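Skata Court Townhomes, owners' meeting, July, 7 pm in the clubhouse

I took notes again, so blame me for the spelling! We had enough owners for a quorum and got going pretty much on time.

Last meeting's minutes passed with one fix (it's unit 18 with the leaky gutter, sorry).

Dues: Rekha Gounder walked us through the budget, and we talked it over for ages. Dues go up to $460 a quarter, starting with the next bill. Four owners voted no, and I was one of them, but it passed.

Roofs: Roussel sent in their bid for the back row and we all liked it fine, except it leaves out the flashing. Rekha will ask them for a new one.

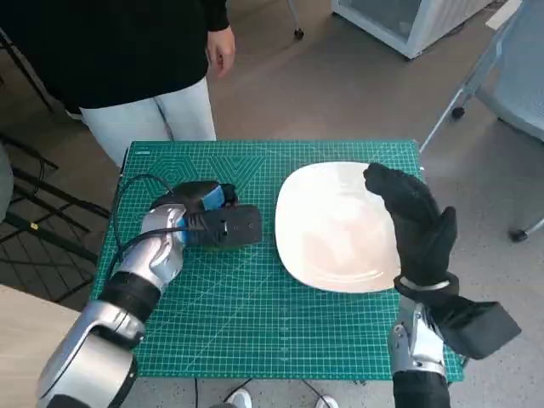
Rentals: we went back and forth on whether a new buyer has to keep the tenant who's already there. The lease carries over with the sale, so yes, until it runs out. I'll put that in the welcome packet.

Parking: guest passes stay at two per unit. Please hang them where the tow guy can see them!

Still open: the pool gate, and who has the spare clubhouse key.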